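汉堡小站的备料笔记(README)

先说这是什么:一份我自己用的备料说明,外加一个小表格文件夹,记的是在家给一群人做汉堡时,东西怎么摆、怎么分、怎么叠。起初只是写给自己看的几行字,后来楼上楼下都来要,我就干脆整理成一个像样的文件夹,取名叫 Moduson(名字没什么含义,键盘上敲着顺手)。

文件夹里有什么

notes.txt:正文,就是流水账,想到哪写到哪。
portions.csv:分量表,一共 26 行,每行一次聚餐。
layout.txt:台面摆法,左边放什么右边放什么。
shopping.txt:采购清单,按 Drovitz 那家店的货架顺序写的,你家附近的店肯定不一样,自己改吧。

portions.csv 的列很简单:日期、人数、面包个数、肉饼个数、芝士片数、剩下多少、备注。备注那一列最乱,有时候写“面包太大”,有时候写“下雨,少来了两个人”,我没有统一格式,也不打算统一,看着亲切嘛!单位一律是个或片,只有生肉馅用克。空格代表当时没记,别当成零。

几条我反复用的做法

面包先切好再烤,切面朝上,看到边缘颜色变深一点就拿出来。我以前喜欢烤得很脆,结果一咬满桌子渣,现在收敛多了。

肉饼我按 700 克肉馅分成 7 个来做,中间用拇指按一个浅坑。煎好的肉饼换到干净的盒子里,装过生肉的盘子直接进水槽,这一条没得商量。肉饼在盒子里斜着一片搭一片地排,拿的时候从最上面那片开始,不用翻来翻去。盒子我偏爱透明的,还剩几片扫一眼就知道,省得掀盖子喊人。

组装用金属烤盘,里面铺一张烘焙纸。纸不用剪得很合适,边上翘起来一点没关系,收拾的时候四角一提就走。顺序是下半个面包、肉饼、芝士,然后才轮到别的。芝士我喜欢斜着放,四个角垂在外面,好看,咬第一口就能吃到。有人坚持芝士要放两片,我也记在备注里了,你们自己看着办。

酱料不在这份笔记里。我试过一个叫 Saarela 的配方,改了又改,到现在都不满意,等哪天像样了再单独写一份。

人多的时候怎么办

最多的一次是十二月,来了将近 40 个人,厨房根本转不开身。那次学到的就是:烤盘和盒子要挨着放,手从右边拿、往左边放,中间别隔着案板、盐罐或者谁的水杯。layout.txt 里画的字符图就是这么来的,丑是丑了点,照着摆没问题。
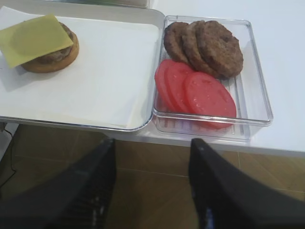
文/图:Oler
更新于 2019年3月16日,星期六
归类:厨房 / 备料

刚叠到芝士这一步,烤盘在左,装肉饼的盒子在右,跟 layout.txt 里的摆法是一样的。芝士一斜就会伸到面包外面去,所以盘子里每个汉堡之间多留点空,不然邻居的芝士会粘到一起,分开的时候很心疼。

已知的问题

分量表前几行的“剩下多少”是凭记忆补的,别太当真。
面包个数有时写的是整个,有时写的是半个,我改过一遍,可能还有漏网的。
素食的份量还没记过,手上有数据的朋友欢迎发给我,格式随意。

怎么用

随便拿去改,打印出来贴冰箱上也行。要是转给别人,麻烦把 notes.txt 一起带上,光有表格是看不懂备注里那些牢骚的。下次更新打算补上洋葱的切法,还有烘焙纸该买多宽的。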